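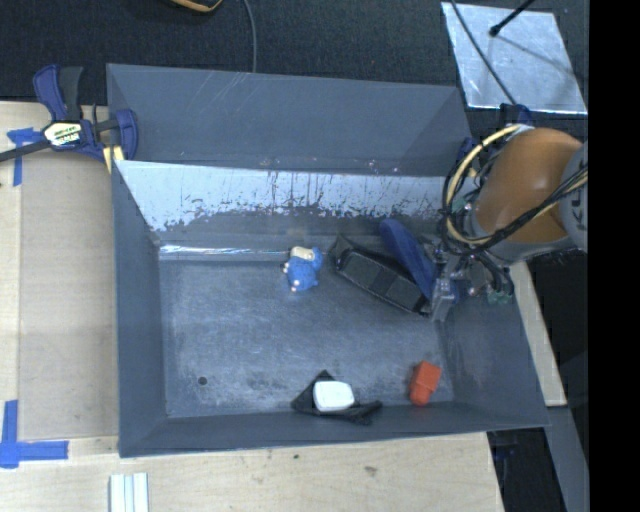
FOR IMMEDIATE RELEASE

Londance Shared Workshop Publishes Build Files for Vumis Bin-Picking Cell

BERKIVBERG, August. Londance, a member-run shared workshop, has released the mechanical drawings, wiring plan and control software for Vumis, a bench-mounted robot cell that picks mixed household objects out of an open bin. The files are free to download and may be modified for noncommercial use.

Vumis was built over two winters on a standard workshop table. The project started with a secondhand arm bought by members and a control program written by Christos Alexiou, who also led the build. The release covers revision 5 of the cell.

The bin is held to the tabletop with ordinary bar clamps. Earlier revisions used bolts through the table, which fixed the bin in one place and made the table useless for other work. With clamps, the bin can be taken off at the end of a session and put back against tape marks on the table. The software then runs a short calibration routine, in which the arm touches 10 points on the bin rim and corrects the stored position. Clamp handles must stay outside the arm's programmed path, and the drawings give a keep-out zone for each bin corner.

Objects are not sorted or spaced before a run. The test set mixes soft items, hard-shelled items and folded fabric, placed so that some lean on or lie over others. Fabric remains the hardest class. The gripper closes on it without difficulty, but a folded piece often brings a neighboring object up with it. Revision 5 adds a pause after each lift, during which the software compares the measured load with the expected load and lowers the object again if the two do not match.

In the final test series the cell made 3407 pick attempts. The complete log is part of the release, including failed picks and manual stops. Runs were limited to 300 attempts before the gripper was inspected and the fasteners were retightened.

"Most of the work went into cables," said Alexiou. "The arm did what it was told from the first month. Then a loop of wire would catch on the bin wall, and we would lose the evening. The routing in the drawings is the fourth one we tried, and I would still change the section at the wrist."

The known issues list in the release includes the following:

Cable slack at the wrist must be checked by hand after any change to the approach angle.

Objects lying flat against a bin wall are skipped if the gripper fingers cannot clear the rim.

Reflective surfaces near the bin can disturb object detection. Matte covers are recommended.

The load comparison is unreliable for very light objects and can be turned off in the settings file.

Machined adapter parts for the gripper were made by Rätsep, a local metal shop, from drawings supplied by the workshop. The drawings are included. Builders with access to a small mill can make the parts themselves, and the tolerances are marked accordingly.

The cell has no safety rating. Builders are responsible for fitting an emergency stop and for keeping people out of the arm's reach while it is powered. Londance does not sell kits or assembled units.

Work on revision 6 has started. It will cover a second bin position and a revised wrist bracket.

About Londance

Londance is a shared workshop in Berkivberg with benches for metalwork, woodwork and electronics. Members pay a monthly fee and may reserve bench space for long-term projects.

Press contact: Christos Alexiou, Vumis project, Londance, Berkivberg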